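Programa Mernex de orientación profesional
Informe de seguimiento para la Fundación Holten
15 de septiembre de 2023

Desde enero han pasado por el programa 37 alumnos de los 30 previstos, cifra que celebramos todos salvo quien reparte las sillas. Siete abandonaron antes de las prácticas. El taller textil sigue siendo el más solicitado. 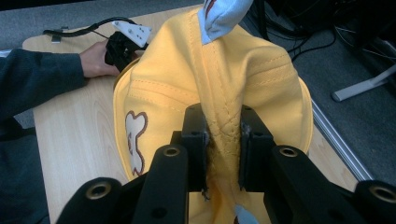 Gorra amarilla con parche blanco en forma de hueso.

El convenio con Drillus está firmado, tras tres versiones que diferían sobre todo en el logotipo. Căpraru acepta alumnos en almacén, aunque su formulario de acogida pide dos años de experiencia a personas de dieciséis. 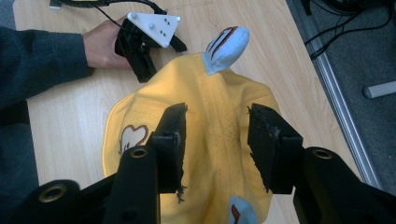

Del presupuesto de transporte queda casi el 30 %, porque el autobús de la mañana dejó de pasar y no hubo billetes que pagar. Solicitamos destinar ese remanente a tutorías y agradeceríamos respuesta antes de que reaparezca el autobús.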